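Notes on stripping office desktops, continued from the June post. That one covered laptops and drew more email than I expected, most of it asking for the tower procedure. The order below is the one I use at the bench in Wondthorpe. It assumes a Dell business tower of the ordinary sort, with the drive in a plastic carrier.
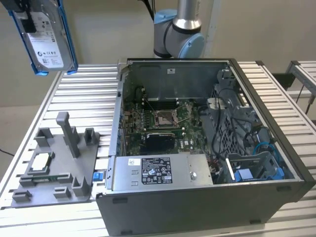
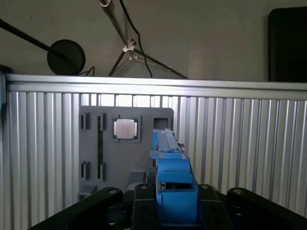
The machine goes on its side before anything else happens, with the mains lead out and the power button held in for a few seconds. I leave the side panel off for the whole job and stack it well away from the bench, as the folded edges on these will open a knuckle.

**Drive first.** Blue plastic on a Dell generally means "you may pull this", and the drive carrier is the best case of it. Unplug data and power at the drive end, squeeze or lift the latch depending on the model, and draw the carrier out in line with its rails. If it sticks, check that the data cable has really let go. The small locking tab on SATA plugs is easy to miss and the plug will look free when it isn't. I keep the drive in its carrier until it has been wiped or written off. The label stays readable, and the serial number is the only thing that ties the drive to the paperwork.

**Cooler and processor.** Run the machine for ten minutes beforehand if it still boots. Warm paste shears, cold paste grips. Slacken the cooler screws in a cross pattern, half a turn each to begin with, then twist the heatsink slightly before lifting. On the land grid sockets (contacts in the board, flat pads on the chip) the processor is held by a frame, so it should stay put. Release the lever, open the frame, lift the chip straight up by its edges.

From this point the socket is the most fragile thing on the bench. One bent contact can cost you a memory channel or the whole board, and straightening them under a loupe is slow work with a poor success rate. Fit the plastic cover if you have one. I bought a bag of 200 some time ago and still have most of them.

**Where the chips go.** Etenesh Tefera used to keep hers in egg boxes, which works until somebody closes the lid on one that is sitting crooked. A board with square recesses is better. The chip sits flat with the metal lid upwards, the markings can be read without handling it, and it takes up little bench space. Recesses should be slightly oversize. A tight one means prising, and prising means fingers on the pads.

**Memory.** Both clips outward where there are two, module straight up. Note which slots were filled before you pull anything. If the board is being resold with its memory, put the modules back where they were.

**Power supply.** Last out in my order, although Obsa Hadgu does it second and has argued the point at length. His case is that it clears room for your hands. Mine is that the cable runs hold the loom in place while you work on the rest. Don't open the supply itself. It goes to Belay whole, with the cables tied back.

Timing, for those who asked: 24 minutes per tower when I started, 7 now for a model I know. Most of the saving came from laying the tools out in order of use and from giving up on magnetic bowls, which I kept knocking over. Screws go in a divided tray, one compartment per stage.

I still owe a section on expansion cards. The retaining bars vary a good deal between case generations and I want to get a few more on the bench before writing it up. The spreadsheet I use for logging serials has also been requested — it needs a tidy first, as half of the column headings are abbreviations only I would recognise.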